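Tuesday night, bottle night

I said in July that I was done buying spirits for the label. I'd like that struck from the record. There is a bottle of Cestora on my kitchen bench, it has a wax seal the colour of old brick, and I paid for it with my own money while fully sober.

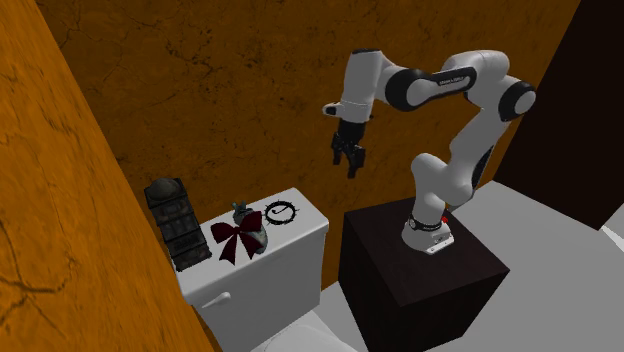
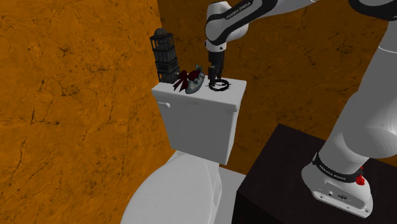 Rustcombe Amaro & Bitters Club — members' pages

23rd October

So, Cestora. It's an amaro, more or less, made in batches of 2,000 and numbered by hand on the back. Mine is number 270. I checked whether that makes it special and it does not. It means 269 people got to the shop before me, or that the boxes were unpacked in a funny order.

The back label is a small novel. There's a grandmother in it, and a hillside, and a recipe that was lost and then found again behind a drawer. I have now read this story on four different bottles from three different countries, and I'm starting to think somebody should go around checking behind the drawers in an organised way. We'd have enough liqueur to float a ferry.

What does it taste like? Orange peel first, the bitter kind, then something like the cupboard where my aunt kept her cough lollies. After that it goes quiet for a second and comes back with gentian, which sits on the tongue like a tax notice. I liked it a lot. With ice it loses the cough lolly and gets a bit thin. With soda it's a very good drink for someone who wants to look as though they're not having a drink.

I put it next to the Sandumero, which has been the house favourite at the club since before I joined. Sandumero is sweeter and darker and about as subtle as a brass band in a lift. People who say they don't like bitter things like Sandumero, because it isn't very bitter, and then they tell everyone they've come around to amaro. Fine. We were all beginners. I still think it's better over vanilla ice cream than in a glass, and I'll keep saying so at meetings until I'm asked to stop again.

The Ayala is the odd one of the three. It comes in a 50 ml sample bottle, so tasting it is a matter of two decent sips and a lot of regret. Honey, hay, a bit of black pepper. If they made it in a proper size I'd buy one, and they've been promising a proper size for 2 years now. I wrote to ask. I got back a very friendly newsletter.

A word on storage, as it came up last month. An opened amaro will last a good long while in a cupboard, lid on, out of the sun. It doesn't need the fridge. It doesn't need to lie on its side like wine either — that's how I ruined a cork and a tea towel, and most of a drawer of takeaway menus. Stand it up and leave it alone.

I'll bring the Cestora along next time. There should be enough left for everyone to have a thimbleful, assuming the week goes well. If you've got a bottle with a grandmother on the label, bring that too and we'll line them up. Someone else can do the cheese, please. I did it twice running and I'm still finding crackers in the car.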